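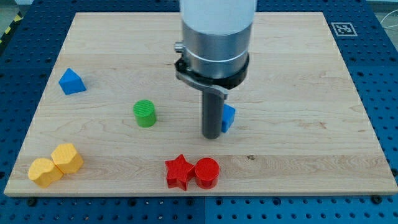

Selling the old pickup and buying a used wagon

2025-08-04

I sold the pickup in June and have been without a car of my own since. It had the long bed, which I used maybe twice a year, and it cost too much to fill. What I wanted next was a used wagon with a manual seat, a roof rack and no touch screen.

The closest lot to me is in Movham. They had two wagons, both priced higher than the same year was going for in Flirkden. I drove one. The brakes pulled left and the salesman said it was the tires. Maybe so, but I didn't want to pay to find out.

Flirkden is 55 miles from here, so I called first and asked for three things: the service records, the date on the tires, and whether the timing belt had been done. They had the records and emailed them the same day. The belt was changed at 87 thousand miles. The tires were older than I'd like.

I went over on Saturday morning. Cold start was fine, no smoke, and the heater and AC both worked. There was some rust on the rear hatch under the trim – surface only, as far as I could tell with a flashlight. I asked for $715 off to cover a set of tires. They came down $200 and threw in a second key. I said I'd think about it and had lunch across the street.

I bought it that afternoon. The title work took longer than the test drive.

Still on the list: new tires, wiper blades, a cargo mat, and that hatch. The rear speaker on the right side buzzes on anything with bass, and I haven't found out how the trim panel comes off. If you've done one, leave a comment. I have the panel clips on order already.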